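Cardboard boxes vs. plastic totes for moving a home office?

marlow_j
Moving at the end of November and I have to decide this week how to pack my office. It's one room but it's a LOT of small stuff, plus two monitors and a white table I'd rather not scratch. The local place (Komow) wants 5 dollars a day for each rented tote. Cardboard is way cheaper but my last boxes went soft in the garage. What would you do?

pinhook
Cardboard, double wall, no contest. I did a three-bedroom with it last spring and lost one mug. Buy a decent tape gun too, the freebie ones will make you cry.

Jonatan Lie
I'd go totes for anything with a cord on it. We packed my wife's sewing room in Alva totes and they stacked like bricks, even in the rain. For books and papers, sure, cardboard. Also start with the tabletop! Everybody starts with the closet and then the desk takes until midnight.

marlow_j
Okay, so the tabletop first. I've got one going already, white top, and there's still plenty on it.
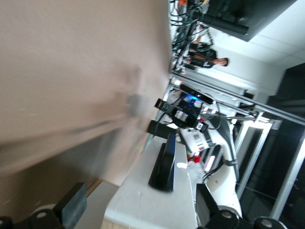

Re: Cardboard boxes vs. plastic totes for moving a home office?

pinhook
Jonatan, stacked like bricks and weighed like bricks. I can fold my boxes flat when I'm done, where do 20 totes go?

Jonatan Lie
Back to the rental place, that's the whole point of renting them :)

tessbythelake
Siding with pinhook on price but not on double wall for everything. I spent 55 bucks on the Braler heavy ones and most of them ended up holding pillows. Single wall is fine for light stuff. Save the tough ones for the things with barcodes you'd have to reorder.

And label two sides, not the lid. Once they're stacked you can't read a lid. I write the room and one word, like OFFICE CABLES, in fat marker.

marlow_j
Good call on the sides. What about tape? I bought the beige paper kind so it would blend in and now I'm wondering if it holds. 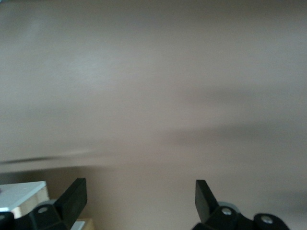

I'm leaning toward one strip down the middle and one across each end, but my brother swears by just the middle strip and says I'm wasting tape.

pinhook
Your brother is wrong. Do the H. Paper tape is okay if you press it down hard, but I wouldn't trust it on a box full of books.

tessbythelake
I've had paper tape hold two years in a basement, so I don't agree there. Cheap plastic tape is what lets go on me, especially in the cold.

Jonatan Lie
What's the table going in? If the legs come off, wrap the top in a blanket and stand it on its long edge against the truck wall. Put the screws in a bag and tape it to a leg, not to the top.

marlow_j
Legs come off, yes. Okay, I'm doing totes for the electronics and cardboard for the rest. Berix has a blanket bundle so I'll grab that too. Will report back if the paper tape gives up.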